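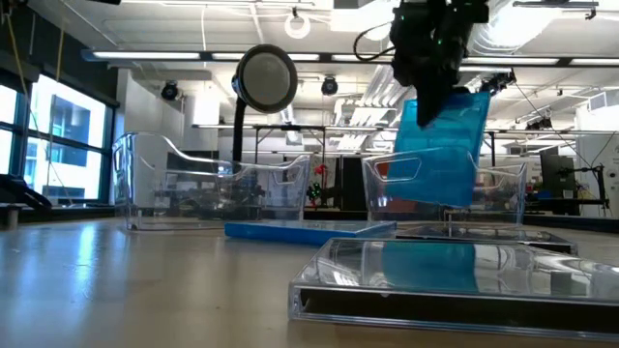
Thursday, August. Bench 2, sorting of the plastics

Continued with the clear bins today. The old cardboard boxes from Mirnach are finished, the bottoms were soft, so everything flat goes now into the open bins with handle slots. I took the 40 cm type for the blue sheets. The 38 cm type is also possible but the sheet must bend a little at the corner and I don't like this.

Order for the moment:
Right bin – translucent blue sheets, standing, not lying.
Left bin – offcuts, any color, if longer than 12 cm. Shorter pieces go to the recycling sack.
Shallow trays – small parts only. Please no sheets on top of them, the rim scratches.

The blue board belongs to the Kivi shelf, I still need to measure it before it goes back. Dong-hyun Kwak asked if we can cut it in two. I would prefer to wait, we have only one in this thickness.

Clear plastic is nice because you see what is inside, but under the ceiling lights it is tiring for the eyes. Everything reflects, the tabletop too. In the afternoon I could not find a transparent tray which was directly before me. Idea: a strip of colored tape along the rims. Matte tape, the glossy one makes it worse.

Labels: I wrote 3266 on the order slip for Lullholm, this is the number for the bins with lid. We want them without lid. To correct before the order leaves. Delivery can take up to two weeks, they said on the phone.

Not done: wiping the trays (dust sticks to them very fast), list of sheets for Cilotow, tape.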